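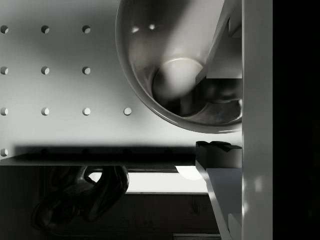
Lina Bataineh reckons the Lundberg pegboard is fine for a garage and no good for a kitchen, and after nine months with one I half agree with her. Only half though.

Bought ours in July, the big panel, from the Faulkner shop in Wustamville. Went up in an afternoon. Screws supplied were rubbish, swapped them for my own. Board itself dead flat, no complaints.

Good bits first. Hooks go in with one hand and mostly stay in. Wipes clean near the hob if you do it the same day. Leave tomato on it over a weekend and you'll be at the holes with a cotton bud, ask me how I know.

Bad bits. The small hooks lift out when you grab a ladle in a hurry. Every time. Lina's fix is a blob of blu tack behind each one, which works but looks a bit sad. The long hooks are much better and should of been in the box to start with, they're sold seperately.

Shelf is ok. Ours took almost 74 days to turn up after the board did, and Faulkner never answered the second email. Prusumberg do one that fits the same holes, bit thicker, I'd get that instead next time.

Wouldn't hang cast iron on it. Pans, sieves, colander, all fine.

Would I buy again? Board yes. Hooks no. Four stars if you've already got decent hooks, three if not.

Updated 4/28/19, still up, one hook lost down the back of the cooker.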